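# Broltine grasp planner: frequently asked questions

**Which input does the planner expect?**

Wrist video plus the gripper width signal, both on the same clock. If the two streams drift more than 62 ms apart, the loader drops the episode and writes a line to `skipped.log`.

**Can I mix one-handed and two-handed episodes in a training run?**

Yes. Set `arms: auto` in the config. One-handed episodes are padded with a null second arm and masked in the loss. Before version 4 the mask was applied after normalization, so older checkpoints should be retrained.

**Why does the width estimate fail on large fruit?**

The default prior assumes objects that fit well inside the jaws. With a big citrus fruit the fingers sit near the top of their travel, and the estimator treats the reading as an open gripper. 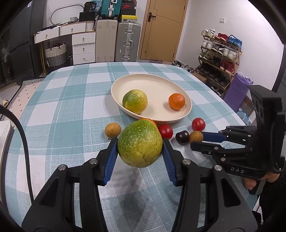 Raise `width_prior.max` and rerun calibration. Violeta Aravena's patch in the Duvside branch does this per object class, so a cherry tomato and a large citrus no longer share one prior. It will be merged in September.

**Does the segmenter handle patterned tablecloths?**

Mostly. Checks produce false edges at low resolution. Use the 1075-pixel crop and turn off `edge_boost`. Small round items are the usual misses; lower `min_area` to 200 if they disappear from the mask.

**The second gripper is detected as an object. How do I stop that?**

Enable `self_mask` for both arms. The mask is projected from the tracked pose, so it lags when tracking is poor. Check the pose residuals first.

**Can I run the planner without a GPU?**

For replay, yes. Closed-loop control on CPU misses its deadline and falls back to the last valid plan.

**Where do I report a bug?**

Use the Horinis tracker and attach the config and `skipped.log`. Tín Lục handles perception issues. Planner issues go to the general queue.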